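Notebook – adhesive peel, series 2
02/03/2020

Continued with the sole bond samples for Druradbridge. Strips cut at 90 mm from the same sheet as before, roughened with 80 grit, wiped once with solvent and left until the surface looked dull. Primer is the Hidel two-part. Mixed by weight this time, as the syringes were giving a different ratio at the end of the stroke.

Press set to 4 bar, platen at 70 C. The readout lags the thermocouple by a few degrees on the way up, so I waited for both to settle before loading. First strip went in too early and is marked X. Do not include it in the averages.

Peel traces are flatter than in October. The initial spike is still there on the strips with a squared end and mostly absent on those with the corner trimmed. I take the spike to be a clamping effect. Kurniawati Ngau disagrees and wants a set run with the old jaws – fair enough, jaws are in the second drawer with the Mousavi load cell.

Failure mode: mainly in the upper layer, with glue left on both faces. Two strips let go cleanly at the primer. Both came from the edge of the sheet, where the skin is shinier. Need to check whether that edge was sanded at all.

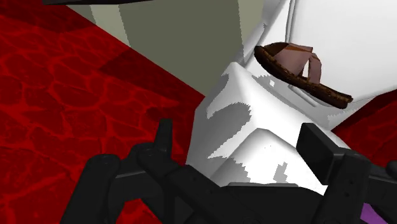
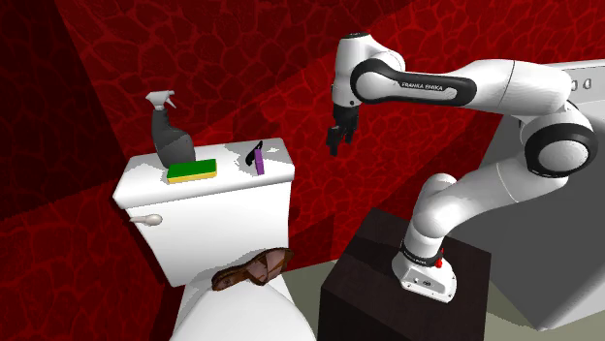 Renders. First: brown sandal on glossy white. Second: toilet and arm, red walls.

Humidity log stopped over lunch and the gap is in the file. Did not interpolate. The Hosteo sheet still divides by nominal width; changed the column to measured width and saved under a new name. Old results will shift slightly and should be recalculated before anyone quotes them.

To do: old jaws, edge strips sanded and unsanded, repeat of X. Order more primer, the open tin has started to skin over. Ask Druradbridge which face of the sheet they bond to.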